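Chapter 4
Gathering Demonstrations

In Chapter 3 we treated the training set as something already on disk. The learner received pairs of observations and actions, and our only questions were about how to fit them. This chapter goes back a step and asks where the pairs come from. For most arm tasks the answer is that a person guides the arm through the job, many times, while a program records.

The running case for this chapter is the Cirnis set, collected over one October by Jade Pilkington and Indira Naidu at the Vustside teaching lab. It holds 2516 demonstrations of tabletop tasks, most of them done with bowls on a cloth-covered table. Bowls are cheap and hard to break, and a learner that has only seen them in one layout will fail quickly when the layout changes. That last property makes them useful for teaching.

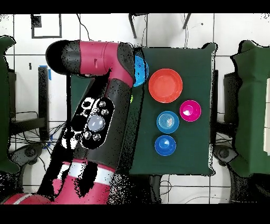

A demonstration, as we use the word, starts when the operator begins recording and ends when the operator marks the attempt as done or spoiled. Everything between those two marks is kept, including pauses and corrections. Spoiled attempts are kept too, under a separate label. Pilkington threw them away during the first sessions and later regretted it; Section 4.5 takes up what can be learned from them.

Between demonstrations the table is reset. At Vustside the layouts were drawn from a list of 200, written before any recording began. An operator left to choose will drift toward a few comfortable arrangements, usually without noticing. Naidu compared the list with an earlier, unlisted batch and found that the unlisted one used only about 20 layouts that could fairly be called different.

The camera view needs the same care. An arm often hides part of the table from the camera, and an object that is half covered at the start of an attempt may be in plain sight a second later. Should such attempts be recorded? We will argue that they should, provided the learner will face the same view when it runs.

Section 4.1 covers the recording program and its clock. Section 4.2 covers resets, and Section 4.3 the labels. In Section 4.4 we work through 12 demonstrations from Cirnis by hand. Readers who plan to use the Bautista exercises at the end of the chapter should have their own logging code from Chapter 2 working first.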